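Salt Dough Season Is Back, and I Could Not Be Happier

Something happens to me on 1st September. I want to make things! All through August I don't touch a craft supply, and then the page flips on the calendar and I'm elbow deep in flour, making leaves and acorns and little foxes to hang in the kitchen window. Salt dough is my favorite way in. It's cheap, it's forgiving, and the whole pantry-to-ornament trip can happen in a single rainy afternoon.

I've been posting salt dough bits and pieces here for a while and the same questions keep landing in the comments, so I finally sat down and pulled all my tips onto one page. Some are mine, some came from readers, and a couple came from ruining an entire tray of mushrooms.

The basic dough

2 cups plain all-purpose flour
1 cup fine table salt
Up to 1 cup lukewarm water

That's the recipe my family has always used and I've never found one I like better. Stir the flour and salt together dry, really well, right down to the bottom of the bowl. Then add the water a splash at a time. Stop before you think you should! You may not need the whole cup. Flour changes with the weather (mine drinks a lot more in winter), and a dough that's a bit dry can be fixed with wet hands, while a sticky one wants more flour and more salt and suddenly you have enough to make a wreath for every door on the street.

Use fine salt. Coarse or kosher salt leaves the surface pebbly, and the crystals catch the paint. I once tried to rescue a batch by running it through my mother-in-law's old coffee grinder and I do not recommend that, for the sake of the grinder or the family.

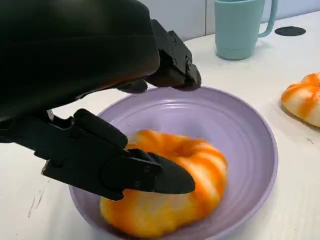 One reader wrote in to say she adds the water with a spray bottle for the last bit, just misting and kneading until it comes together, and hasn't had a sticky batch in years. I tried it the same evening and I'm converted. It's slower but so much easier to control, and kids love being in charge of the bottle.

Kneading and resting

Knead it for a good 5 minutes. I know that sounds like forever when small people are waiting with cookie cutters, but this is where the smoothness comes from. You're after something like an earlobe – soft, no cracks when you fold it over. If it crumbles at the edges, wet your palms and keep going.

Then wrap it up tight and let it rest for 30 minutes. I skipped this step for years. The rested dough rolls out flatter and the cut edges stay crisp, and it springs back less, so your circles are still circles when they reach the tray.

Color now or color later?

Both are fun and they look very different.

For color all the way through, knead in gel food coloring before you rest the dough. Liquid coloring works too but it counts as part of your water, so hold some back. The shades bake a little duller than they start, so go bolder than feels right. A tiny bit of cocoa makes a gorgeous warm brown for acorns and smells wonderful. Turmeric gives you a mustard yellow that I'm completely in love with this year, although it will also give you a mustard yellow cutting board.

For anything with detail, I leave the dough plain and paint afterward. Ordinary craft acrylics are great. I've been using a set from Gradine that covers in two thin coats, and the rust red is the exact color of the maple at the end of our road.

Rolling and cutting

Roll straight onto parchment, cut your shapes, then peel away the dough in between. Slide the entire sheet onto the tray. No lifting, no stretched foxes!

Keep everything the same thickness. I aim for a quarter inch, and I lay two paint stirrers on either side of the dough and run the rolling pin along them. They're free at the hardware store and they work just as well as the fancy guides. Thicker pieces puff up in the oven and thin ones curl.

Press in texture before you cut, so the shape doesn't spread. Things that have made lovely prints for me:

Real leaves, vein side down
The bottom of a cut-glass tumbler
An old doily
Corduroy
Fern tips
The sole of a doll's shoe (don't laugh, it was adorable)

And make the hanging hole bigger than you think. A drinking straw is the right size. A toothpick hole closes up as it dries, and then you're standing at the counter with a drill and a heavy heart. 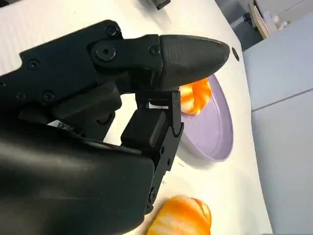 Don't forget to flip them, a commenter added under my last ornament post, because hers always stayed pale and soft on the underside until she started turning them halfway. Yes to this! I turn mine once the tops feel firm enough to pick up without leaving a fingerprint, and I swap to a wire rack at the same time so the air can get underneath.

Drying without the cracks

Low and slow. I set the oven to 200°F and give quarter-inch pieces 4 hours, then switch off the heat and leave them in there with the door shut until it's cold. It's tempting to crank it up. I've done it, and that was the tray of mushrooms I mentioned. They bubbled like pizza.

Air drying works beautifully if you've got the patience and a dry house. Turn the pieces every day and expect it to take most of a week. In a humid kitchen I'd go with the oven, or start on the counter overnight and finish with gentle heat. That combination gives me the flattest pieces of all, actually flatter than either way on its own.

If you do get a crack, mix a pea of leftover dough with water until it's like toothpaste, work it in with a fingertip, smooth it off and dry the piece again. Once it's painted you'll never find it.

Painting

Let everything cool completely first. Then a coat of white acrylic or gesso underneath makes colors pop, especially yellows and oranges, which can look muddy on bare dough.

My favorite look this fall is a simple wash. Water down some brown paint, brush it all over a leaf, then wipe it right back off with a paper towel. The color stays in the veins and the whole thing looks like it came from a lovely little shop. It takes seconds!

For fine lines, a paint pen beats a brush. I had a Hernel one with a nib thin enough for owl feathers and fox whiskers, and I wore it down to nothing.

Sealing

Please seal them. Salt pulls moisture out of the air, and an unsealed ornament will go soft and sad sooner or later. Two coats of clear varnish on the front, two on the back, plus the edges and inside the hole, which is the part I always used to miss. Matte for leaves and animals, gloss for anything that's supposed to look like berries or candy. Let each coat dry properly before you pick the piece up.

White glue mixed with a little water will do in a pinch for things that hang indoors, but it goes tacky in a steamy kitchen. Even well-varnished pieces should stay off the porch.

Storing them until next year

Wrap each one in tissue and keep the box somewhere dry inside the house. Not the garage or the basement! I tuck in a few of those little silica packets that come with new shoes. My oldest ornament is a lopsided pumpkin that has made it through three moves and a toddler.

Mice and bugs do think of salt dough as groceries, so a tin or a plastic box with a tight lid is better than cardboard.

One very important note about pets

Salt dough looks and smells like food to a dog, and that much salt is dangerous for them, raw or baked. Same goes for cats. Keep the bowl and the drying tray well out of reach, sweep up the scraps as you go, and hang finished pieces high. If your dog does get hold of some, call the vet right away.
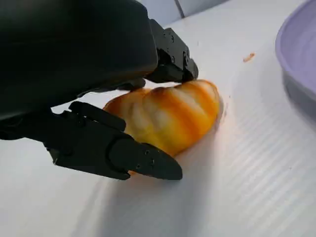
Things to make this month

Leaf garland. Cut over 30 leaves if you can stand it, in a mix of sizes, wash them with brown and rust, and string them on twine with a wooden bead between each one.

Place cards. Roll small ovals, press a fern into one end, and paint a name on the other. They're so pretty on a Thanksgiving table and everyone takes theirs home.

Owl magnets. A circle, two folded-in sides for wings, straw ends for the eyes. Glue the magnet on after varnishing.

Gift tags. Letter stamps, one hole, ribbon. I make a stack now and feel very smug in December.

Candle rings. Little acorns and leaves stuck together with water while they're still raw, around a jar-sized circle. Battery candles only with these.

If you make any of them I would so love to hear how they came out, lopsided pumpkins included. I'm starting on the mushrooms again tomorrow, low oven this time.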